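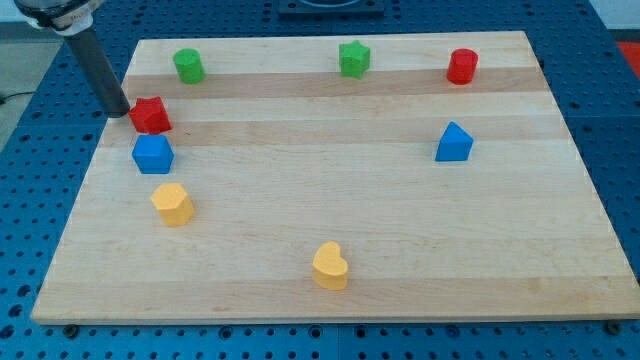

Colored wooden blocks on a striped wooden board

Admit card shows wrong exam center after correction, what can I do?

Asked by Gerrit Zulu, May 4, 2025

Hello everyone. I am registered for the second semester exam of the Fikport distance program. In the form I selected Juker as my exam city. Later I saw that the form had saved Hosoda, so I used the correction window and paid the correction fee. The status page says "Correction accepted". But today I downloaded the admit card and it is still showing Hosoda. For me this is 22 hours by bus and I have only 4 days between the card and the first paper.

I wrote to the helpdesk by email and received only the automatic reply. My application number is correct on the card, also name and photo are correct. Is it possible to sit the exam in Juker with the correction receipt? Or must I apply again for the card?

2 answers

Answer 1

Same happened to my cousin in December, they fixed it. Just call them, email is useless. Don't go to the other center without a new card, they will not let you in.

Answer 2 (accepted by the asker)

I work with student forms at a study center, not at Fikport, but they use the same Stomum portal as we do, so I will write what I know.

"Correction accepted" means only that your payment and request were received. The change of center is a separate step and the exam section must approve it. Please log in and open "My requests". If the line for exam city says "Pending at exam section", your card was made from the old data. If it says "Approved", then the card is an old copy. In this case log out, clear the browser history and download again. Look at the small version number at the bottom of the card — it should be 2 or higher after a correction.

If it is still pending, call the exam section and not the general helpdesk. Keep ready your application number, the correction receipt and the number of the request. Ask them to tell you the name of the center and not only the city, and ask for a confirmation by email.

The receipt alone is not enough to sit in Juker. The seating list is printed from the system and your name will be in the Hosoda list. I do not advise to pay the fee a second time. One student did this with us and the new request blocked the old one.

Comment from Gerrit Zulu: Thank you, it was pending. I will call in the morning when the office opens and write here what they say.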